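Predisley Play Kitchen Set

I put this set together for my own two kids first, and it's still the one I pick for birthday presents! You get the oval green colander, the round plate, the mug, the red ketchup bottle and the play fruit.

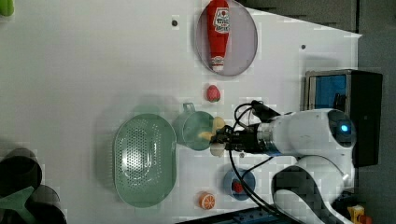

What's it like to play with?

The colander is the star in our house (it ends up on heads, sorry). The fruit is small enough for little hands, so I'd say 3 and up. Everything fits on one end of a kid-size table.

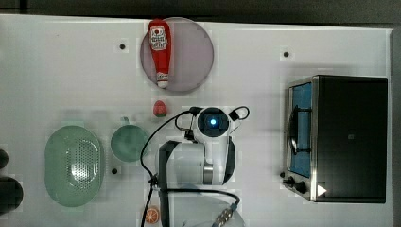

Ketchup on the plate, with the strawberry, colander, cup and orange slice.

My friend Rosalinda Gatchalian asked for a banana, so I added one in February, plus a little blue bowl.
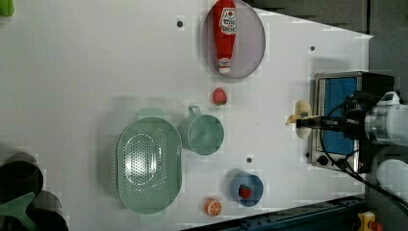 I ship from Akstead in a 40 cm box, and if a strawberry rolls under your couch forever, write me and I'll sell you just the strawberry.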